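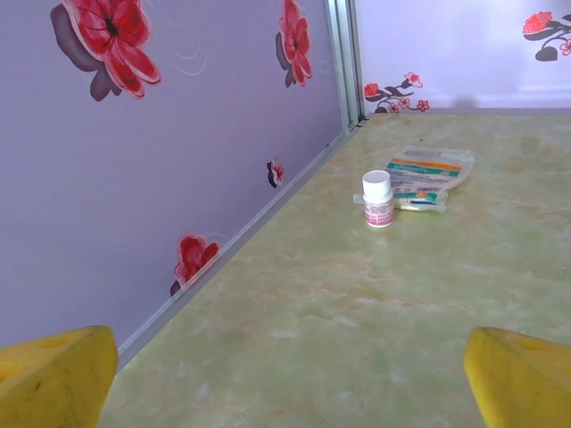
Wundero home picking kit – worth 2,000 for a small parcel bench?

Posted by karisine_bench, Sun 11 February

I pack small orders from a unit in Innes and I've been offered the Wundero kit: arm, two-finger gripper, wrist camera and the sorting software. The price is 2,000 plus a monthly fee after the first 3 months. The brochure says it will handle "mixed everyday items straight out of the box". I've heard that sort of thing before about label printers.

My stock is awkward. Small bottles with screw caps, flat plastic sachets that slide about, a few boxes of toy bricks. The seller, Jastholm, says all of it is fine. When I asked for a pick rate on sachets I got a link to a video with music on it and no sachets.

Has anybody run one of these for longer than a demo day? I'd like to know what it drops, how much setting up it wants, and whether the monthly fee buys anything.

mill_lane_spares

We've had ours since May. Short version: it's decent at hard things with sides and poor at anything flat.

Bottles are easy for it. A round bottle standing up on a clear table gets picked nearly every time, and if it's knocked over it usually copes after a second go. Sachets are another matter. Two stiff fingers closing on a thin packet lying flat mostly push it along the table. We got better results by standing sachets in a rack, but then a person is filling the rack, so you tell me what you've saved. If a sachet is lying up against a bottle, expect both to move.

Bricks by colour was the job we did most. You put the bins at the back, tip the bricks out in front and let it work through them.

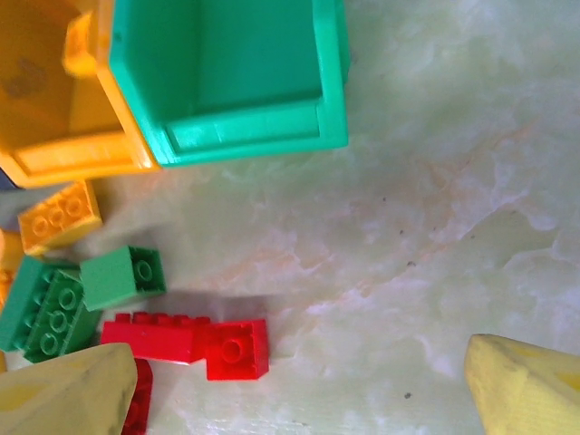
Brick sorting, with the yellow and green bins at the back and bricks still out on the table.

It knows its colours, I'll give it that. Where it slows down is bricks touching each other. It will go for a pair that's stuck together and treat it as one. We also never had a bin for every colour, and the software sulks about the leftovers until you tell it to ignore them.

I timed one session on a full tip of 56 bricks and I could have done it by hand while the kettle boiled. It doesn't get bored, though, and I do.

Setting up took a weekend. The "out of the box" line is rubbish – you have to show it each new item, and then show it again if you move the lamp.

On the monthly fee: software updates and a phone line. I've rung the line 3 times and got a useful answer once.

tinribs

never used it but 2 grand is cheap for an arm, my cousin paid way more for a different make. id go for it

packing_shed_two

Don't go for it yet. Ask Jastholm to run your own stock, on your own table, with you watching, and don't let them lay it out neatly first. Tip it out the way it really arrives. They did this for us after a bit of moaning and it was enough to put us off, mainly on the flat packets.

Check the contract as well. Ours had the fee starting from delivery and the training day was extra. Your quote may differ, so get them to put the start date in writing.

If your orders were all bottles I'd be less gloomy. What share of them is sachets?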